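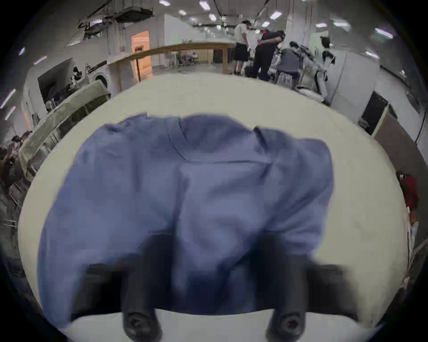
Figure 3. Blue garment on the round white table used at the Sokholm site, spread and loosely bunched.

4.2 Surface shape and the starting state of the garment

The folding literature tends to assume a rectangular surface that is larger than the garment in both directions. Household practice seldom meets that assumption. In the home interviews reported in Section 3, clothes were folded on beds, sofa arms, ironing boards and kitchen tables, and round tables came up more often than we had expected. We therefore included a round table at one of our two sites. The Irnorham site used a rectangular bench with a matte top. The Sokholm site used the round white table shown in Figure 3.

The choice of surface affects the task in two ways. First, a round top offers no straight edge against which a hem or side seam can be lined up. At Irnorham, participants often pulled the hem parallel to the front edge of the bench as their first action, and the later folds took their direction from it. At Sokholm the only straight references were those in the garment itself, such as a placket, a side seam or the line of the shoulders. Second, the usable width of a round top falls off toward the near and far sides. A long-sleeved garment placed across the middle has room for the body, but a sleeve laid out at an angle may reach the rim and hang over it. An overhanging sleeve pulls on the cloth next to it and can undo a fold that has already been made.

We use the term "starting state" for the arrangement of the garment when the first deliberate action begins. Three starting states were coded. In the flat state, the outline of the garment can be read and both sleeves lie clear of the body. In the bunched state, the garment is spread over part of the surface but is creased and gathered, so that some parts of the outline are hidden. In the balled state, no part of the outline can be read. The cloth in Figure 3 is bunched: it covers much of the tabletop, yet its upper edge runs in a wavy line, and a collar-like fold lies near a seam that crosses the fabric roughly from side to side. Coders who worked from single stills disagreed most often on cases of this type, in particular on whether a ridge near the upper edge should be read as a collar or as a doubled layer of body fabric.

The full set contains 300 trials, of which 157 were recorded at Sokholm. Each trial was coded by one of the authors, and a subset of 33 was coded a second time by Sibel Karakaya, who had not taken part in the sessions. Disagreements were settled by discussion and the coding guide was then revised. The revision moved the boundary between flat and bunched. In the earlier guide a single hidden cuff was enough to class a garment as bunched – in the revised guide at least one full sleeve or one shoulder must be hidden or folded under.

Garments were drawn from a common pool of plain tops in plain colors. Patterned fabric was left out at this stage, as stripes and checks supply straight lines that partly make up for the missing table edge. Shirts and light jackets were both kept in the pool. The two are hard to tell apart when bunched, and the coding guide does not ask for the distinction until the front closure can be seen. All items were washed at the start of February and stored in Hullska bins between sessions. They were not ironed. Creases left by storage were treated as part of the material, and no attempt was made to separate them from creases formed on the table.

Fold sequences were described with the Yip notation, in which each fold is written as a source edge, a target edge and a number of layers moved. The notation was written for flat garments and has no symbol for smoothing. We added one. A smoothing action is recorded when the cloth is spread or drawn outward and the number of layers at that point stays the same or falls. Without this symbol, the opening part of a bunched trial would appear in the record as a gap of up to about 20 seconds, although a good deal of the work of folding is done in that interval.

Two limits of the table condition should be noted. Only one round table was used, so the effect of shape cannot be separated from the effect of size. The white top also gave stronger contrast with mid-tone and dark cloth than with pale cloth, and the outlines of cream and light gray items were harder to trace at Sokholm than at Irnorham. Pale items are reported separately in Section 5 for this reason.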